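How to get older visitors to a small museum workshop?
Posted by Puspita Tuhumury, 4/27/23

Hello everyone. I help with programs at the Thibodeau museum, which is a small house museum with 11 rooms. In July we want to start a drawing workshop for people over 60, but at our first trial only 3 persons came, and one of them was my neighbor. We printed 80 flyers and left them at the library. The price was low and there was coffee. I would like to know what other small museums do. Is it the hour, the flyer, or the word "senior"? I did not use this word in the title but it was in the text.

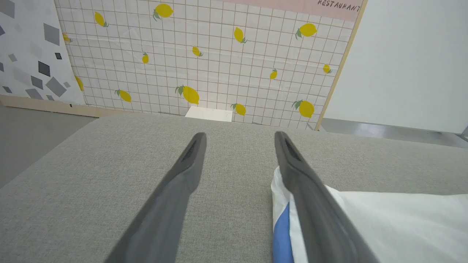 Also, the stairs are a small problem. The workshop room is upstairs and we have no elevator.

Xiomara Dunleavy
I think the stairs are a big problem, not a small one. Move the workshop to the ground floor, even if the room is less pretty. Then write on the flyer "no stairs" and "chairs with backs." When we did this, people called to ask for a place. Start at 11 in the morning, so they can drive home in daylight also in winter.

About the flyer, a library is fine, but it is better to go and speak for a few minutes where a group already meets. We visited a choir and a walking club.
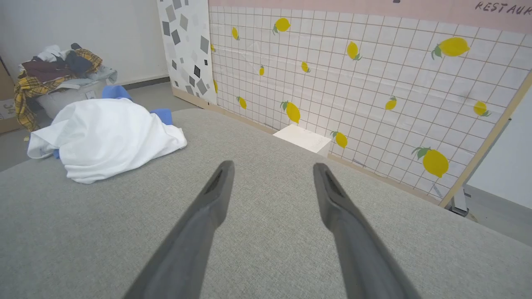
Please also plan 6 meetings with the same people. One single afternoon is hard to sell, and they come back for each other more than for the drawing.

mistent_fan
try the local radio, my mother listens all day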